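Workshop Tips: House Rules for a Two-Arm Robot Bench

If you have a pair of small robot arms on a table at home, you already know how much fun they are. I wanted to put down the rules we keep at our bench in the Potgieter workshop, because they have made every session smoother and most of them cost nothing!

Clear the table first. Wipe it down, then put out only the things the arms are going to handle. Pens, mugs and phones go on the shelf. I keep a shallow tray for small parts so they have one home between runs.

Mark the reach. Run each arm slowly to its full stretch and put tape on the floor 12 inches past that. When the power is on, people stay behind the tape. Kids get their own tape, farther back (ours is bright green and they love it).

Test the stop button every time. Press it while an arm is moving at low speed, and don't start work until you've watched it stop. We do this even if we ran the bench an hour ago.

Start slow. Ours run at 7 percent speed for any new job, and we only raise it after 2 clean passes in a row. With two arms, run each one alone before you let them share the middle of the table.

Tie up your cables. Anything hanging near a joint will get caught sooner or later, so leave a soft loop at each bend and move the arm through its whole range to check for tugging.

Look at the fingertips. Scuffs are normal and I never worry about them, but a sharp nick can go straight through thin plastic. Run a cotton ball along the inside edge with the power off. If it snags, sand the spot or swap the finger.

Bags deserve a rule of their own! Thin plastic slides and folds and does something new every time, and I think it's the best practice material there is. Grip the seal or the gathered top, never a single layer of the side. Keep the squeeze light, use soft or toy items inside, and agree on which arm holds and which one moves before you start.
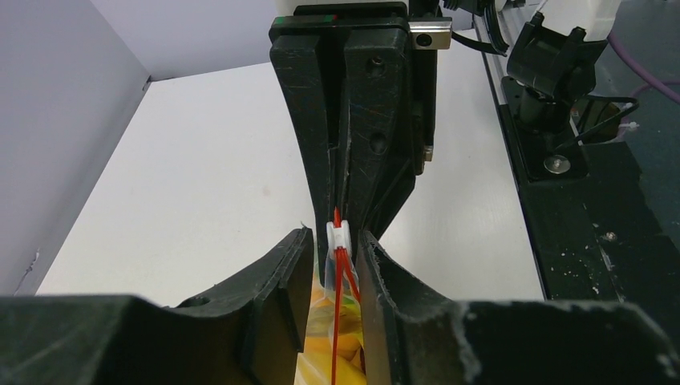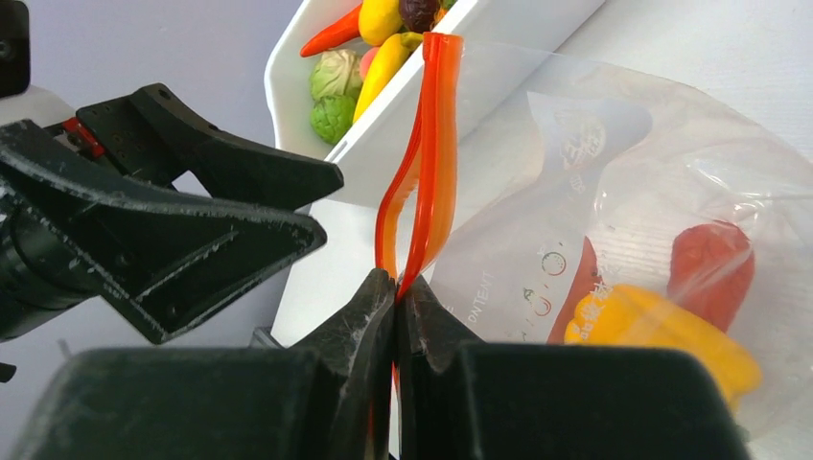 Hands stay out while the grippers are closed on something. If a bag gets stuck, stop both arms, cut the power, and then free it. Don't pull against a closed gripper, even a little one.

Last, keep a notebook by the bench. Ours has the date, the job, the speed and anything odd, and it's up to page 143 now. Flipping back to June, I found the same loose bracket screw written down over and over, so checking that screw went on the start-up list. Yours will be a different screw, but write it down!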